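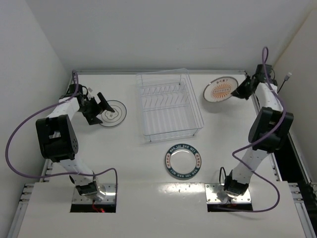
Tosomell stellt Geschirrserie für die Gemeinschaftsverpflegung auf neue Glasur um

Der Geschirrhersteller Tosomell liefert die Serie Clerkby ab August ausschließlich mit einer bleifreien Hartglasur aus. Die Umstellung betrifft flache und tiefe Teller, Schalen sowie Untertassen. Form, Durchmesser und Stapelhöhe bleiben unverändert, so dass vorhandene Bestände ergänzt werden können.

Die Glasur wurde gemeinsam mit dem Rohstofflieferanten Gilani entwickelt. Der Glattbrand erfolgt bei 1.430 Grad Celsius. In der werkseigenen Prüfung durchliefen die Teller 3.000 Spülgänge mit gewerblichem Reiniger - ausgewertet wurden Glanzverlust, Metallabrieb und Kantenfestigkeit. Ein flacher Teller der Standardgröße wiegt rund 332 Gramm.

Abmessungen und Bestellnummern

Die bisherigen Bestellnummern gelten weiter, ergänzt um das Kürzel HG. Ware mit alter Glasur wird bis zum Abverkauf getrennt geführt und auf dem Karton gekennzeichnet. Mischlieferungen sind nur auf ausdrücklichen Wunsch möglich. Auf Kantenabplatzungen gewährt Tosomell eine Garantie von 15 Monaten ab Lieferdatum.

Den Vertrieb an Kantinen, Kliniken und Schulen übernimmt wie bisher der Fachgroßhändler Ideo. Musterteller und das technische Datenblatt können dort angefordert werden.

Pressekontakt: Tosomell, Abteilung Kommunikation
Abdruck honorarfrei, Belegexemplar erbeten.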